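Lougher Publishes Good Practice Guide for Two-Arm Robot Workcells

Free document sets out bench layout, cable routing and record-keeping for teams handling soft and irregular objects

October 2025 – Lougher today released the first edition of its Good Practice Guide for Two-Arm Tabletop Workcells, a voluntary document for laboratories and small firms that run robot grippers over a shared work surface. The guide contains 29 recommendations and is available free of charge from the Lougher website.

The guide was drafted with two member organizations, Undis and Ferine, and went out for public comment in April. Lougher received around 300 written comments during that period, most of them on floor markings, cable routing and the wording of the stop procedure.

"Many of our members moved from one arm to two without changing their written procedures," said Teguh Mandagi, head of standards at Lougher. "A second arm changes who may reach into the workspace and when. The guide puts that on paper in terms an operator can follow on a first shift."

Under the recommendations, each workcell should have a marked floor boundary, a named operator for every session and a single stop control that halts both arms. Cables should be inspected at the start of each day. Tables built from more than one panel should be checked for level across the joint before any program is run.

A separate section deals with light and easily deformed items such as fabric, packaging film and artificial flowers. It asks operators to set grip force limits for each type of object, to record the starting layout before every run, and to withdraw from the table any item that shows damage. Ferine applied the draft section over 2,000 recorded runs, and its session logs were used to settle the final text.
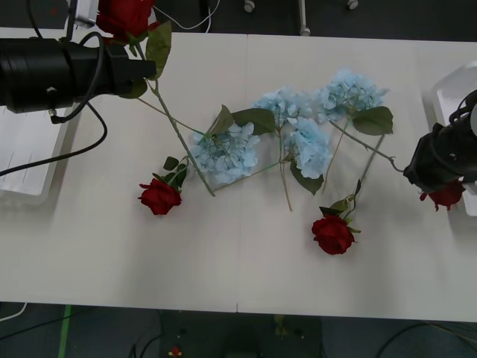

Artificial roses and hydrangeas on a white work table between two black grippers.

The guide does not replace existing law or any machine safety standard that applies at a site. Organizations that adopt it may complete a self-assessment form, which Lougher will review on request.

"We wanted requirements that a team of four could meet with the equipment it already owns," said Kamlesh Dhillon, operations manager at Undis. "The layout record was the hardest part to agree on – the final version fits on one page."

Lougher will accept comments on the first edition through its website. Training sessions for operators will be offered to member organizations, with places allotted in order of application.

About Lougher
Lougher is a membership body that prepares voluntary guidance on the use of automation in laboratories and light manufacturing. It has 800 members.

Media contact
Lougher Press Office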